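Replanning at the rim: Jyoti Tiwari on Goltance

Goltance began as a logging tool. Jyoti Tiwari wrote the first version to find out why a planner she had inherited kept rejecting grasps that looked perfectly reachable. It is now the layer that decides, 36 times a second, whether an arm should carry on with its current plan or ask for a new one.

"The planner was fine," she says. "It was being handed a world that was 219 milliseconds old. By the time it had an answer, the question had moved."

Her fix was to stamp every pose with its capture time and to make the planner refuse any input older than a set limit. Toon Schouten, who maintains the control side, objected at first. Refusals meant stops, and stops looked bad on the test sheets. They settled on four states: run, slow, hold and replan. Only the last goes back to the full planner.

Containers take up most of the conversation. A box with straight walls can be modelled as five planes. A woven basket with sloping sides cannot, or not well, and the depth data along a braided rim is noisy. "You get points floating inside the opening," Tiwari says. "If you treat them all as obstacles, there is no way in. If you filter them too hard, the rim gets thinner than it is and you hit it."

Goltance keeps two versions of the rim - a thick one for the approach and a thin one for the last part of the descent - and switches between them on height alone. She tried switching on confidence and gave it up after 11 builds. The behaviour was better on average and impossible to debug.

Cables are the open problem. The collision model treats the arm as a chain of rigid links, and a slack loop at the wrist is not part of it. Schouten has proposed a padded volume around the last joint. Tiwari thinks this is too crude for work inside a container, where the padding would use up most of the free space.

"I would sooner model it badly and know the error," she says. The next release will log where the padding would have blocked a plan, without acting on it.
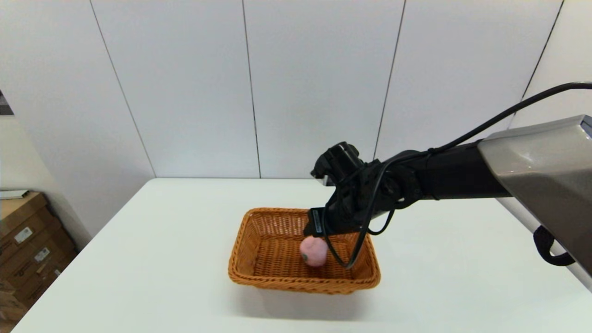
Page last changed: March, by Declan Naylor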